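Trovgate Support / Tickets / Hovon two-arm cell
Subject: Right gripper lags the hand controller, demos unusable
Opened by: Brernham, teaching bench
Status: Closed, with grumbling
Opened: September 2018

Original report

We teach the Hovon by remote control. One operator, two hand controllers, two arms that copy whatever the hands do, bad habits included. The task is called "peg pick and pass." Since the Galli update the right gripper closes late, by my estimate the length of a sigh. The operator squeezes, waits, squeezes harder, and the recording faithfully teaches the robot to dither.

We had 60 demos planned for the week. We have 22, and I would be embarrassed to show a robot most of them.

Reply from support

Please send a wrist view of a grasp so we can rule out the fingertips. Also confirm the arms were homed after the update.

Reply from Brernham

They were homed. Twice, the second time out of spite. Wrist view attached.

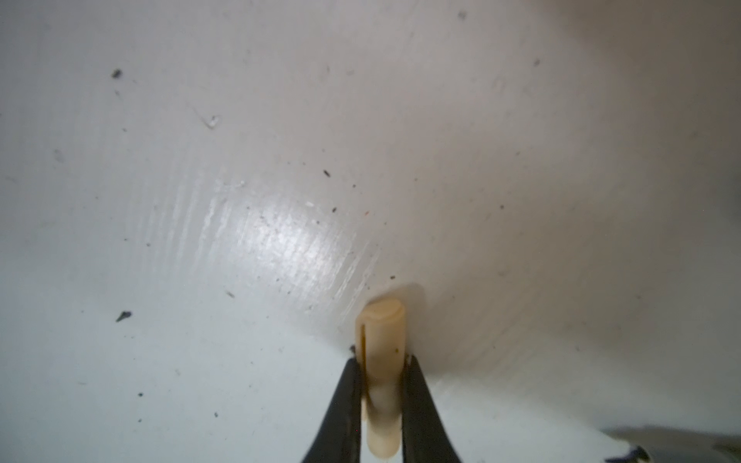

Wrist camera, peg held upright between the fingertips.

For the record, the operator aims for the lower part of the peg and keeps the split in the side roughly where you see it. We are aware the surface could use a wipe.

Reply from support

Fingertips look fine to us. Please try these in order and note the result of each.

1. Restart the controller bridge with both hand controllers switched off.
Result: no change, though it was a pleasant few minutes.

2. Swap the left and right hand controllers in Galli.
Result: the lag moved to the left gripper. So it follows the controller, and the right arm is owed an apology.

3. Run a pass at the center with both arms and watch the grippers close. Use something thin, which makes a late squeeze easier to spot than a peg does.
Result: we used a thin green piece. Left gripper late, right gripper prompt.
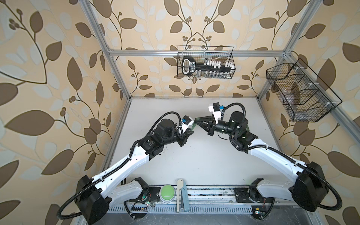
4. Open the trigger settings for the slow controller and read the smoothing value.
Result: 30. The other controller says 2. I last touched that page in June and left them matching.

Reply from support

The update restores a saved profile for any controller it doesn't recognize, and that profile is heavy on smoothing. Set both to 2, save under a new name, and record a short test before going back to the task.

Reply from Brernham

Done. Both grippers now close when told. We are deleting the 22 and starting over. The operator has taken this well, by which I mean she has gone to lunch.

Please leave a line about it in the update notes.

Support: added. Closing.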